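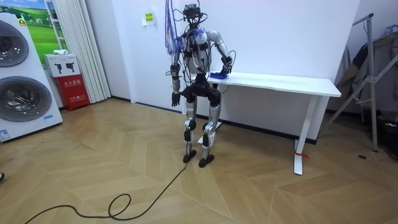 Start-of-Session Procedure: Tethered Humanoid in the Laundry Room

This procedure applies to all staff and students of the Pranham laboratory who operate the humanoid at the desk and appliance stations. It covers the work to be done before the arms are enabled and after they are powered down. Operators must have completed the Rotham safety induction and must have a second person present at all times.

1. Clearing the floor

Walk the full length of the floor cable from the robot's feet to the point where it leaves the work area. A loose loop on the parquet is acceptable, provided it lies flat and clear of both feet. Do not pull the cable tight. The robot needs slack to shift its weight, and a taut line will load the connector at the body end.

Keep the front of the fire extinguisher cabinet clear at all times. Chairs and carry cases are to be left in the corridor.

2. Checking the overhead lines
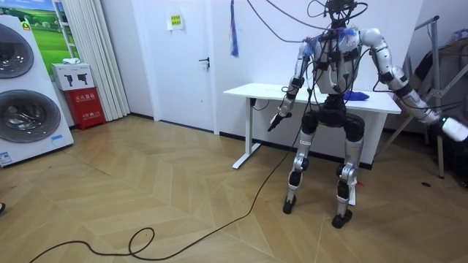

Blažena Vaněk

The lines at the head should rise freely and should not cross in front of the sensor unit. With the robot standing, knees slightly bent and both feet flat, turn each shoulder by hand through a small arc and watch the cables on the upper body. If a cable draws tight or catches on a joint housing, lower the robot and re-dress the cable before continuing. Straps that have worked loose are to be replaced, not retied.

Compare the two arms before enabling them. The end pieces may differ from one session to the next, and the arm profile selected in the Pristico console must match what is fitted on each side. An incorrect profile will cause the wrist to overshoot. Should the console return fault 1547, reseat the wrist connector and restart the arm controller. A second fault 1547 in the same session must be reported to Rhodri Jenkins.

3. Setting the standing position

Position the robot in front of the desk so that the tabletop can be reached with a bent elbow. Leave at least 200 mm between the knees and the table edge. The robot must not lean on the desk while the legs are being enabled.

Place a single blue cloth on the tabletop. Run the reach test at low speed, one arm at a time, with the other arm lowered at the side. The second person holds the stop button until both tests are complete.

4. Joint care

Wipe the silver leg covers with a dry cloth at the end of each session. Solvents are not permitted on the covers or on the black joint housings. Check the knee and hip fasteners every 28 operating hours and enter the result in the logbook. Any fastener that turns under light finger pressure is to be tagged, and the robot is not to be used until it has been inspected.

5. Shutting down

Return both arms to the lowered position, disable the arms first and the legs last, and wait for the fans to stop before touching the cables. Spare straps and connectors are kept in drawer 51. Requests for further stock should be sent to Bronisława Krajewska by the end of February.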